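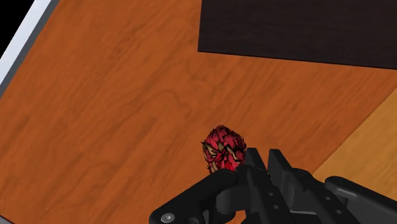 Red crumpled thing, black gripper, orange wood. My simulated desk.

Blog > Robots > House rules

I've been tidying up the rules I use for simulated pick-up tasks, mostly after Italo Marras read my old list and asked which ones I follow myself (ouch). So I cut it down to 6, and these are the ones I care about most!

First, write down the start pose before you touch anything else. Second, give every object a plain name and stick with it. I once had 186 runs where the same item went by two names, and sorting that out ate most of August. Third, set a speed limit near the table and keep it the same as the one you'd use on real hardware — sim arms don't break, but bad habits carry over.

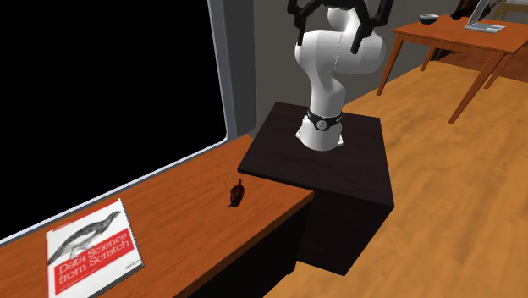

The arm on its pedestal, with Data Science from Scratch on the desk.

The fourth one is where Aldo Fiore and I disagree. I say failed grasps stay in the log, marked as failed. He'd toss them. My current log is at 1624 runs and I'm keeping every last one, sorry Aldo. Five and six are about file names and backups, and I'll write those up once I've moved everything over to Prulel.

Recent posts
Naming things in Lutex
My first 3767 log lines
Gripper speed, again

Contact | Copyright Drelik Notes | Back to top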